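Ticket 374: Pink plate rocks on the table, play food set
Status: Closed

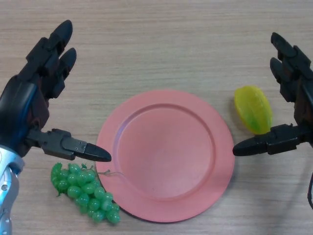

Opened by Urszula Zalewska, October 2023

The round plate from the Bailly play food set does not sit flat. If you press on the rim it tips a little and clicks against the wood. The grapes and the star fruit are fine. I have tried turning the plate and moving it to the other end of the table. Same click each time. I would like a new plate if you have one — same color please, the children sort by color.

Reply, Gitau Odera

Thanks Urszula. Before I send one out, can you check two things?

Put the plate upside down on the table and press the rim again. Then try it on a different surface, a counter or a windowsill. Also, has it been through a dishwasher? The set is hand wash only and the plates can warp.

Reply, Urszula Zalewska

Upside down it sits flat. On the kitchen counter, right side up, it rocks the same as on the table, so I don't think it is the table. It did go through the dishwasher, at least twice. The label was on the box and we threw the box out.

Reply, Gitau Odera

OK, sounds like the base has bowed. I have 5 of the pink ones left on the Somimari shelf and will put one in the next bag to your room. Keep the old one for now.

In the meantime you can stick a felt dot under the middle of the base. It may stop the click.

Update, Urszula Zalewska

Felt dot did not help, it made the plate spin. Took it off.

Update, Urszula Zalewska

New plate came. No rocking on the table or the counter. The pink is slightly lighter than the old one but it still goes in the right pile. I have written HAND WASH on the lid of the tub.

Closed by Gitau Odera. Old plate can go in the sand tray box. If the grape stem comes loose, open a new ticket — that part is ordered separately.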